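Ticket 27: Wrist camera drops out when joint 5 rolls past 50 degrees
Project: Hakance (shared workshop build)
Opened by: Vikas Garg
Status: Closed, with one follow-up
Opened: 20th August

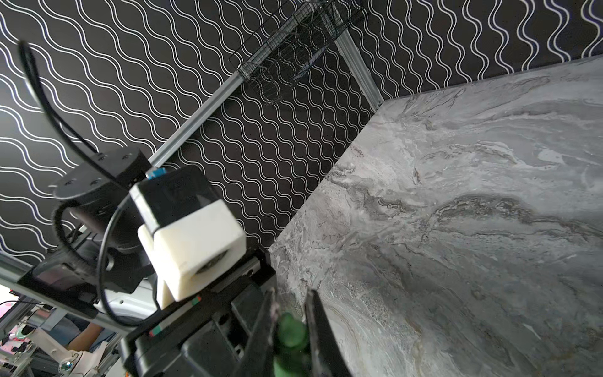

It happens on nearly every long reach to the far side of the table. The arm moves out fine, the gripper closes fine, and then the camera feed freezes on its last picture while everything else keeps running. Two or three seconds later the feed comes back, or it doesn't and I have to restart the camera node. I love how this arm moves now, so I really want to get to the bottom of it!

Setup: printed wrist mount, revision 21. Two-finger gripper. Control software is our Cullent branch, no local changes apart from the joint limits. Speed set to 400 in the config, same as always.

What I tried first
- Restarted everything. No change.
- Swapped the USB port on the computer. No change.
- Ran the arm with nothing in the gripper. Still drops.
- Held the wrist still and opened and closed the fingers for ten minutes. Not one drop. Great to see, but it doesn't help much.

Reply, Luuk Jansen
Nice write-up. My money is on the cable. Can you run just the wrist roll, slowly, with the rest of the arm parked? And please send the log with timestamps, the last one had them turned off.

Reply, Vikas
Done, and you're onto something. Rolling toward the wall: clean. Rolling back toward the room: drops at 50 degrees every single time, give or take a degree. Log is in the Singhal folder with timestamps on (sorry!). The kernel log shows the camera disconnecting and coming back under a new device number, so the software side is only reporting what it sees.

Reply, Luuk
Then it's mechanical, hooray. Look at where the thin cable leaves the mount. On my print the exit hole has a sharp lip and the cable gets pulled sideways over it. Power off, roll the wrist by hand and watch the plug. If it tips at all, that's your fault right there.

Reply, Vikas
It tips! Only a hair, but I can see it move. I filed the lip round, pulled a bit more slack up from the base and put a loose tie on the cable so the pull lands on the mount and the plug is left alone. 400 rolls back and forth over lunch, no drops. I ran it again at full speed with the pick routine and it was still solid. I'm so pleased with this.

One thing I don't like: with the extra slack, the loop swings out further than it did, and I'd hate for it to snag on the frame rail in a fast move. I've lowered the joint 5 limit for now.

Reply, Luuk
Keep the lower limit. I'll round off the hole in the model and add a small clip next to it, so the loop stays close to the body. It will be revision 22. Stostudico has the black filament back in stock if you want it to match the gripper, otherwise I'll print it in white again.

Reply, Vikas
White is fine, the cable is much easier to see against it. Closing this one. Follow-up is ticket 28, cable clip and putting the joint limit back.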